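Swap night, and a word about squash

Well, November got here fast, and I still have a garage full of squash. I planted too many again. Zaid Saliba warned me back in the spring (he gave up on winter squash after the year his vines went over the fence and into the neighbor's hedge) and I nodded and went home and put in another row anyway. So if you are reading this and you like squash, please come and see me. Bring a bag. Bring two!

Anyway, the fall produce swap. We had 42 households sign up this time, which is the most since we moved over from the Plasley Road hall, and I think the new setup helped a lot. In past years everybody put their stuff down wherever there was a gap, and by seven in the evening you couldn't tell whose pears were whose. This year we went with squares. One square per grower, name card at the back, and if you bring more than fits, the rest waits under the table until there's room.
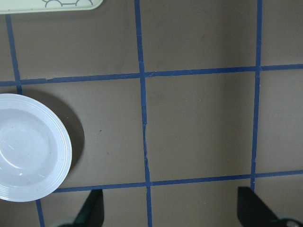 Blue tape for the squares, and lots of it.

I was sure people would grumble, and a few did, but mostly it made things go quicker. You could walk down one side and back up the other and know you'd seen everything. The Abeysekara family brought their little hot peppers again, and a jar of the pickled ones, and both were gone before I got anywhere near them. I did come home with quinces, some very good garlic and a bag of dried beans that I've already cooked half of. They want a long soak and a bay leaf, and don't salt them until late.

Now, apples. Several of you asked how to keep them past New Year's, and my answer is the same every time – wrap the good ones in newspaper, don't let them touch, and eat the bruised ones first. A cool porch is fine as long as it doesn't freeze. Keep them away from your potatoes. I lost most of a box of Ostholm last winter by forgetting that last part, and they're my favorite for pie, so I was pretty sore about it.
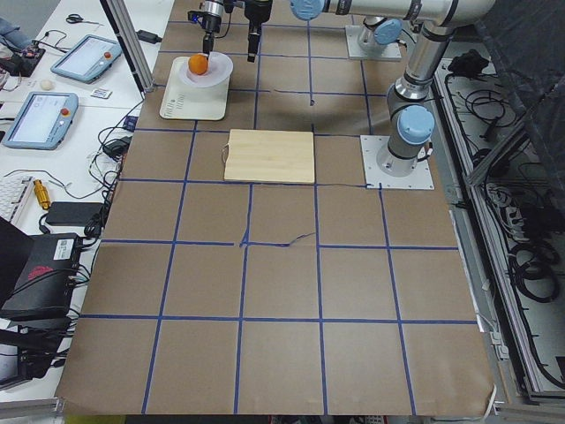 Pears are a whole other story and I wish I had better news. They sit there hard as rocks for weeks, then you turn your back for an afternoon and they're mush. What works for me is keeping them in the fridge and bringing out three or four at a time to soften on the counter. Press near the stem, and if it gives a little, eat it that day.

Seed envelopes are next. If you saved beans, tomatoes or that flat yellow pumpkin from Rerkov Farm, please label them with the year and drop them in the box by my front door. I'll sort them over the holidays with the radio on. And really, the squash – come any time after 10 in the morning.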